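Software Review: Ralness 6, Whole-Body Motion Planner for Two-Armed Mobile Robots
Prepared for the Kyei Laboratory Tools Register
Reviewer: Sombat Rungrueang

Purpose of the review

The Kyei laboratory maintains a register of planning and control software that member groups may adopt without further approval. Ralness was proposed for the register in August by two groups working on household tasks. Version 6 was assessed on a standard workstation against the laboratory's door set, a collection of simulated rooms in which a robot must open, pass through or close an interior door with furniture standing close by. The planner currently on the register, Sulus, was run on the same rooms for comparison.

Installation and documentation

Installation was completed from the supplied package without difficulty. The robot model is read from a standard description file, and the importer reports missing joint limits clearly, with the name of the joint and the line of the file. Collision shapes are built automatically from the visual meshes. The shapes for curved shells were acceptable at the default setting. Those for the grippers were too generous and had to be refined by hand before the planner would permit any grasp on a small handle.

The manual is well organized, and its first four chapters can be read in order by a new user. The chapter on constraints is less satisfactory. It assumes knowledge of the earlier version 5 interface and refers in several places to settings that no longer exist.

Planning near the door

The door set places a hinged door, its casing and a chest of drawers within a short distance of each other. The left arm is assigned to the door. The right arm has no assigned task and must be kept clear of the furniture while the base and torso move.

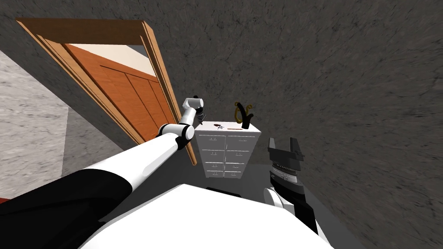 Ralness treats both arms, the torso and the base as a single planning problem. Sulus plans for each arm in turn and then checks the result, and in confined rooms this leads to long series of rejected plans. The assessment comprised 1413 planning requests. Ralness returned no plan for 168 of them within the time limit of 600 milliseconds. Most of these failures occurred with the door partly open, when the elbow of the working arm had to pass close to the casing. Raising the time limit recovered many of the lost cases, although that remedy will not suit groups that replan while the robot is moving.

The posture chosen for the idle arm deserves comment. The default cost function favors a raised forearm with the gripper above the wrist. This keeps the hand clear of the torso, and it can also leave the fingers standing next to whatever furniture is nearby. A keep-out region may be drawn around any object in the scene file. The reviewer recommends that groups do so for furniture carrying loose items, as the planner makes no distinction between brushing a wall and brushing a shelf full of small articles.

Contact and handle tracking

Motion along a door's arc is handled by a constraint module that is licensed separately under the name Plullosov. The user supplies the hinge axis and a starting contact point, and the module holds the gripper to the resulting path while leaving the remaining joints free. Setting up one door required a short configuration file and no programming. 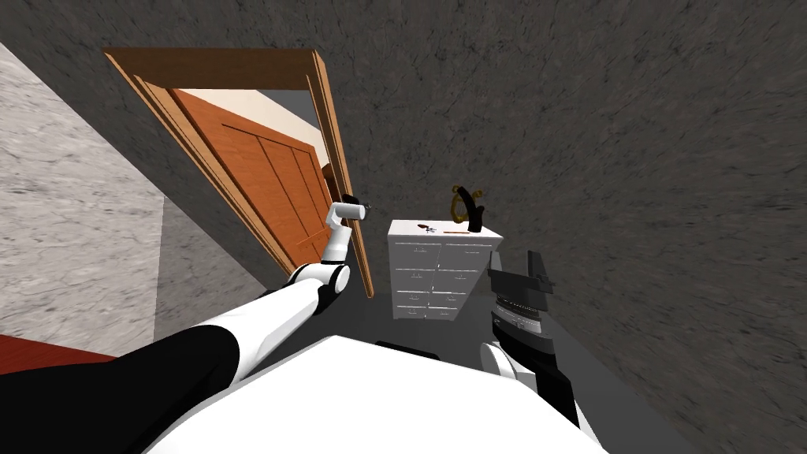
The permitted slip between gripper and handle is the setting that matters most. At the default value the planner will accept a path on which the gripper drifts by a finger's width before correcting. For a large lever this may be harmless. For a small handle it is too loose, and the reviewer reduced it for all reported runs. The change increased planning time slightly and should, in the reviewer's opinion, be made the default.

The module has no means of estimating the hinge axis from perception. Groups must provide the axis themselves, either from the scene file or from a separate estimator, and an error in its direction is not detected until the controller reports excessive force. A warning based on early force readings would be a simple addition. The supplier has acknowledged the request but has given no date.

Visualization and logging

The viewer supplied with Ralness can display the planned motion from any camera defined in the robot model, including a camera mounted on the head. Reviewing a plan from the head camera proved more useful than expected. It shows at once how much of the workspace the robot's own arms will hide, a matter of direct interest to any group whose perception module relies on that view. 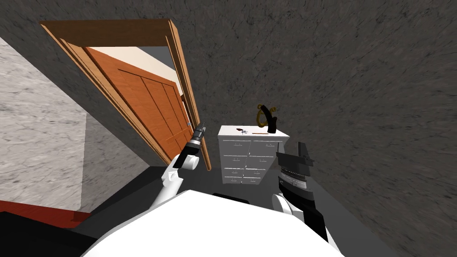 Log files record every rejected plan together with the pair of shapes that came into collision. The names are taken from the scene file, so a well-labeled scene produces a readable log. Playback can be paused and stepped, and joint values can be exported as plain text. The viewer does not yet support side-by-side playback of two plans – a feature that Sulus has offered for some time – and comparison therefore requires two open windows and some patience.

Memory use grew steadily during long sessions with the viewer open. Closing and reopening the viewer restored normal operation. No such growth was seen when the planner was run from the command line.

Points requiring attention

Gripper collision shapes should be checked by hand before first use.
The slip setting in Plullosov should be reduced for small handles.
Keep-out regions should be defined for furniture near the idle arm.
The viewer should not be left running during overnight batches.

Recommendation

Ralness 6 is recommended for entry in the register for simulated work, with the constraint module included. Entry for use on physical robots is deferred until the hinge axis warning is available or until a member group submits an equivalent check of its own. Sulus will remain on the register, and groups with existing Sulus configurations are not required to change. A converter for scene files is supplied with Ralness. It preserved geometry and object names in all rooms tested, but it discarded friction values, and these must be entered again.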